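The Tail

Error 2751

The planner at Kodorwood was called Rorell, and Rorell had opinions. It would not put a needle into anything until it had a path it liked, and it liked very few paths. When it disliked them all it printed error 2751, NO ACCEPTABLE FUTURE, which Lucian Moldovan had written into the code as a joke in his first week and was now asked to explain to every visitor.

"It means the search ran out," he told Friederike Wiegand, who paid for things.

"It sounds as if it means something else," she said.

She had come up for the afternoon to see stitches. Pramila Vashisht, who looked after perception, had promised her stitches in an email, using the word "routinely." Rorell had printed 2751 at every try since lunch.

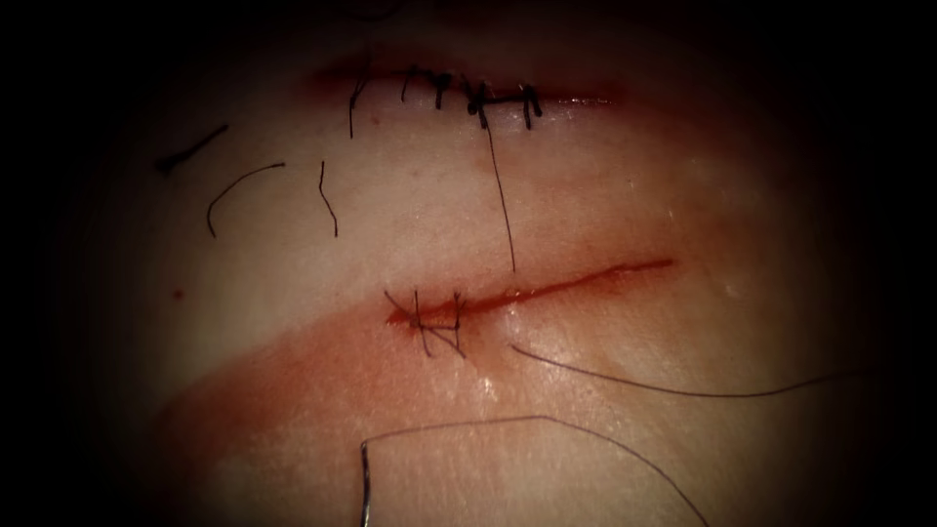 Perception, as Pramila liked to say, was the part of the system that got blamed in daylight. Planning got blamed at night, when Lucian was alone with it. Her module was called Sikum and its whole job was to look at the pad and say which dark marks were stitches, which were thread still in use, and which were rubbish. It was good at tidy pads. Now she had the overhead view up on the big monitor and was looking at the fat knot in the upper row, the one with the long tail running down nearly to the other cut. Sikum had followed that tail all the way and, having got so far, decided to keep going. According to Sikum the upper wound and the lower wound were one wound, sewn together by a single ambitious surgeon.

"So it thinks it's finished?" said Friederike.

"It thinks it's trapped," said Lucian. "Every path to the open cut goes through a thread that it believes is holding the patient shut."

"There is no patient."

"We haven't told it that."

Shalini Sachdeva, who did control and therefore considered herself the only one present who touched the real world, suggested trimming the tail with scissors. There was a silence of the kind that follows a swear word at a christening. Scissors were a hardware fix.

Jitendra Maurya had a branch. Jitendra always had a branch. This one was named saxena-final-5, after the Saxena filter, which weighed a thread by how much it bent and guessed whether anything was pulling on it. A slack thread could be ignored. He had finished it in May and had been waiting ever since for somebody to be desperate.

"Has it been tested?" asked Friederike.

"It has 27 tests," said Jitendra.

"And they pass?"

"They exist," he said, and merged it.

Rorell thought. The fan on the workstation went up a note. Then the log, which had said the same thing all afternoon, said PATH FOUND, COST 2, and Shalini took her hand off the stop button, looked at it, and put it back.

They switched to the wrist view, because Friederike wanted to be close. Up there it was all steel and glare, the jaws hanging over the middle cut with the last knot right beside them, and a thin reddish strand curving off across the pad. The log scrolled past beside it. Lucian read it with his lips moving.

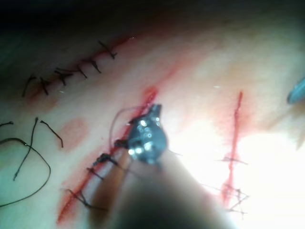
Acceptable futures

"What is it doing now?" said Friederike, after a while.

"Deciding whether that strand is slack," said Jitendra.

"Is it slack?"

Four engineers leaned toward the monitor. Pramila said yes. Lucian said it depended on what you meant to do next. Shalini said she could give it a small tug and find out, and was told by everyone that this was not how it was done. Then the log printed REQUEST: SMALL TUG.

Shalini was very gracious about it for almost a minute.

Friederike wrote something in her notebook and asked whether the error message could be changed before her next visit. Lucian said of course. He opened the file, deleted NO ACCEPTABLE FUTURE, and sat for some time with the cursor blinking between the quotation marks.

"Put 'try scissors,'" said Shalini.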